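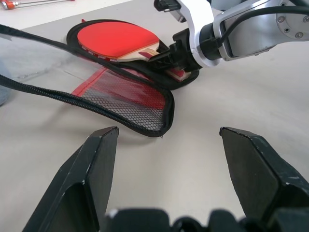 How often should I clean the rubber on my paddle?
After every session, with a damp sponge and nothing else. Takes a minute. If you only play once in a while, clean it before you put it away.

Home | Guides | Paddles | Tables | Club nights | Contact

Last updated: August

Cleaning and looking after inverted rubber

This is for smooth (inverted) rubbers only. Long pips and short pips are at the bottom.

What you need
Small soft sponge. Clean water. Lint-free cloth, optional. A rubber protector sheet if you have one, the clear plastic kind. Kitchen scouring pads no. Paper towels no, they leave bits.

Steps
1. Blow or brush off loose dust first. Otherwise you just push it around.
2. Wet the sponge, wring it out hard. Should be damp, not dripping.
3. Start at the handle end and wipe towards the tip in straight strokes. Keep going until the sponge comes up clean. Rinse it halfway.
4. Do the edges last. Dont soak the edge, water gets between the sponge layer and the wood and the glue lets go.
5. Air dry, rubber side up, then flip and do the other one. Five minutes usually. No hair dryer, no radiator, no sun on the windowsill.
6. Protector sheet on, press the air bubbles out from the middle. Then back in the case.

Foam cleaners
Fine, not required. I use the Fandine one on tacky rubbers every 2 weeks or so, one pump per side, spread with the sponge, wipe off. The Umadeck spray works too but smells strong, open a window. Dish soap: people do it. Severino Sarmiento did it for a whole season and his forehand side went slick as glass. Alcohol wipes same story, faster.

Sweat
Bigger problem than dust in summer. Keep a small towel by the table and dry your playing hand between points. If the handle is damp after play, leave the case open for an hour before zipping it up. A handle shut in wet goes sour and you won't get the smell out. Light sanding helps some, 400 grit, then leave it bare.

Storage
Room temperature. Never in the car. A hot trunk will shrink the rubber at the edges in an afternoon, and once it pulls back you can't stretch it out again. Don't stack anything heavy on a soft case. Balls go in the outside pocket if there is one, a ball left pressed against the rubber makes a dent.

Edge tape
Replace when it starts lifting. Peel slow, from the handle round. New strip on with a little tension, overlap at the bottom corner, trim with sissors. 9 mm tape is fine for most thin blades, go wider if your sponge is thick.

When cleaning isn't enough
Drop a ball on it and brush across. If it slides instead of gripping, and a proper clean makes no difference, the rubber is done. Shiny patch in the middle is the usual sign. Yolanda Prieto gets most of a year out of hers playing twice a week, I get less.

Pips
Old soft toothbrush, dry. Brush between the pips, tap the dust out. Barely damp if it's really bad. No foam, it sits down in there.

Re-gluing is its own page, still writing that one. Water based glue only at the Tejada hall, ask Hugo Palacios at the desk if you need to borrow some.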